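Trying Out the Mekbridge Starter License for Our Robotics Elective
Project report by Bence Erdős
Partner: Soledad Mercado
Nov 20, 2023

So our assignment was to pick a robotics product a school could really buy, use it for a while, and report back on whether it's any good. Soledad and I went with Mekbridge, which is a simulator you install on a regular computer. You get a virtual arm with a two-finger gripper, a bunch of rooms to put it in, and a scripting panel where you tell it what to do. We had wanted the Hameck desktop arm at first (a real one, with motors!) but it costs 838 dollars before shipping and our budget said no very quickly.

Installing it took me most of an evening. The download was fine, but the license key kept getting rejected until Soledad noticed I was typing a zero where there should have been a letter O. After that it opened right up. My laptop fan did not love it, so we moved everything over to one of the lab machines and left it there.

The first thing I liked was the view from behind the gripper. You can switch to an outside view too, but I drove way better looking over the fingers, kind of like a racing game. We ended up spending nearly all our time in the same room with it.

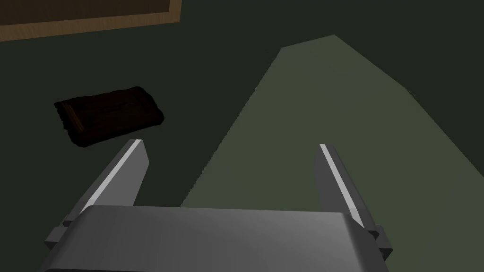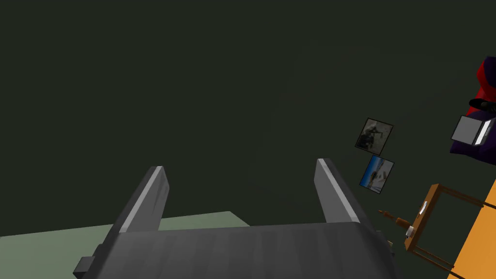 The controls were harder to like. Moving forward and back is easy enough, but rotating the wrist uses two keys at once and I mixed them up constantly. Soledad remapped hers on day one, and I stubbornly did not, and you can guess whose runs went better. I also think the default lighting is too dark. There's a slider for it, buried three menus deep under "Session," and I only found it because I was looking for the autosave.

For our test we used the Fuswood lesson pack, which comes with the license. It has you write a short script, run it over and over, and log what happened each time. We set ours to 1000 runs and let it go while we were in other classes. It finished 821 of them without an error message. The rest mostly stopped with a "path not found" warning, and I still don't totally understand why, but Soledad thinks our starting height was too low. We raised it a little and the warnings came up less often, though we ran out of time to do the whole batch again.

The lessons themselves are pretty well written, except for lesson 3, where the sample code calls a function with an old name and just crashes. I emailed support and got a nice answer with the fix the next morning. They said the corrected pack is coming out in January.

We also tried the free version of Gashaw for a couple of days so we'd have something to compare. It loads faster and looks nicer, but you can't export your logs unless you pay, and we needed the logs for this report, so that kind of settled it.

Would I tell the school to get Mekbridge? Yes, for the elective, as long as somebody fixes the key settings before the first class and turns up the brightness. I'd still love to try the Hameck arm next year if there's any money for it. Our scripts and the full run log are in the shared folder under Soledad's name.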